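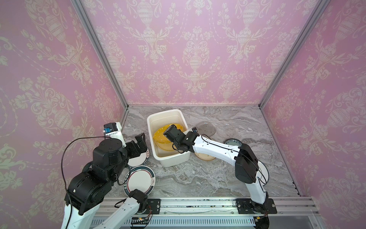 Washing a plate is a job for three things: water, soap and rubbing. Water alone removes crumbs and sugar. It does not remove grease, as water and grease do not mix. Soap solves this problem. One end of a soap molecule holds on to water and the other end holds on to grease, so the grease lifts off in tiny drops. A wash tub gives the water time to work. The yellow plate with white dots is lying at a tilt in a white tub with rounded corners, and water can reach a tilted plate on both faces. Dried food takes up water and becomes soft. After 20 minutes of soaking, most of it can be wiped away.

Patterns are everywhere near a sink
A pattern is a shape that repeats. Plates often have dots or stripes. Wallpaper has a larger pattern, printed by a roller that turns again and again. The distance from one shape to the next copy of it is called the repeat. To measure a repeat, choose one shape, such as the urn on the pink wallpaper, and find the same point on the next urn. A repeat of 80 centimeters is a large one. When a wall is seen from the side, the pattern looks stretched and slanted — the paper itself has not changed. 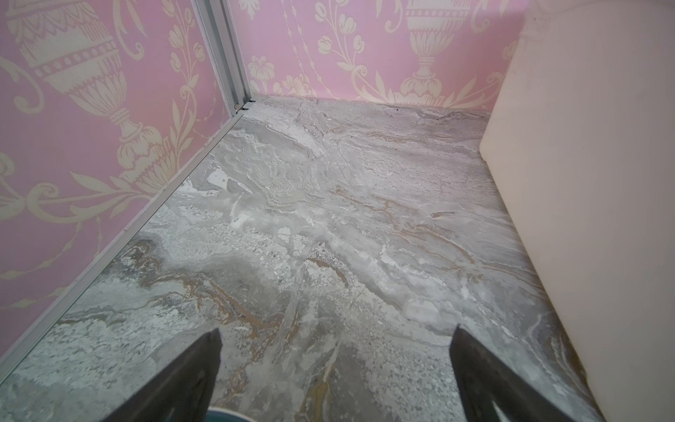 Words to know
Grease: fat or oil left by food.
Molecule: a very small particle of a substance.
Repeat: the distance between two matching points in a pattern.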